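Hannelore Reisinger
Wednesday is floor day at our place. We put in marble a while back, irregular slabs, pale with grey veins. Looks good. Shows every crumb.

I've tried three vacuums on it. The last one cost $265 and flicked grit out the back. Gone back to a broom and a long-handled dustpan.

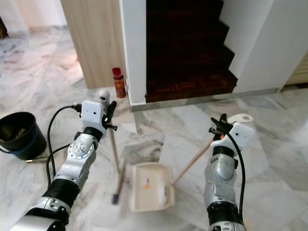 Lech Olszewski: Do you go with the joints or across them? Ours hold dirt no matter what I do.

Across first, Lech, then along. Short strokes. Long ones just send the dust up and it lands behind you.

Other thing I look for now is a hole in the end of the handle. Anything without one ends up leaning in a corner and falling over at night. 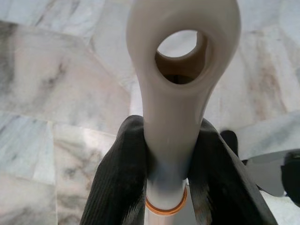 Cyprian Śliwiński says he drilled his own and the handle split, so he's back to leaning it behind the laundry door.

Drill slowly and sand the edge, Cyprian. Or pay the extra couple of dollars. I was at Urbańczyk in December and they had a whole rack of handles with holes, $28 for the dear ones. 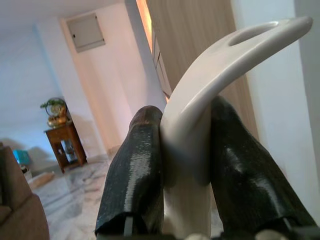
Curved end, oval hole.

Order I do it in: far wall, doorway, then the middle. Shift what you can off the floor before you start. I used to sweep around things and it took twice as long.

Dustpan stays flat on the floor and I bring the pile to it.
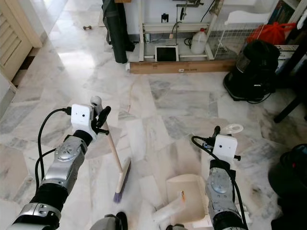
Then pull the pan back a little and sweep again for the thin line it leaves. Two goes usually gets it. Damp mop after that, plain water, no vinegar on marble.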